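Savlow Pince à main, doigts garnis : page produit et bonnes pratiques d'emploi

Publié le 29/11/2022, par l'équipe Movau

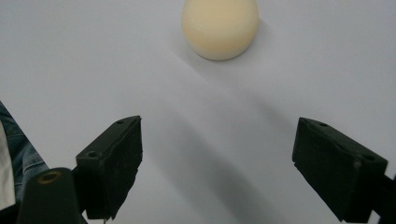 À quel moment faut-il remplacer les garnitures des doigts ?

Le plus simple est de les changer par paire, dès que l'usure gêne la prise ou que les deux côtés ne serrent plus de la même façon. Une garniture neuve en face d'une garniture fatiguée fait glisser l'objet de travers, et vos relevés s'en ressentent bien avant que vous ne trouviez la cause (nous y avons passé de longues soirées, croyez-nous !).

La Savlow s'adresse aux ateliers et aux laboratoires qui enregistrent des gestes de préhension à la main avant de les confier à un bras. Nous la proposons avec 2 jeux de garnitures et le petit livret de règles que nous avons rédigé avec nos collègues de Brarker, et que nous vous encourageons vivement à laisser près du poste, même corné, même taché de café.

Nos règles de maison tiennent en peu de mots. Avant chaque séance, contrôlez le serrage des vis et faites 3 ouvertures complètes à vide. Dégagez le plan de travail, choisissez un fond uni et mat, et gardez le même éclairage du début à la fin. Approchez l'objet mâchoires ouvertes, sans à-coup, et ne forcez jamais la fermeture sur une pièce dure. Notez toute prise manquée au lieu de l'effacer, elle vous servira un jour ou l'autre.

Côté sécurité, la pince reste un outil qui serre : l'autre main se tient à distance des doigts, et pour changer les garnitures on verrouille d'abord la gâchette. Si vous passez ensuite au montage sur bras, refaites une évaluation des risques complète pour votre cellule, car celle du poste manuel ne la couvre pas.

Garnitures de rechange vendues par paire. Adaptateur Đỗ en option, disponible à partir de mai. Garantie 2 ans, hors pièces d'usure.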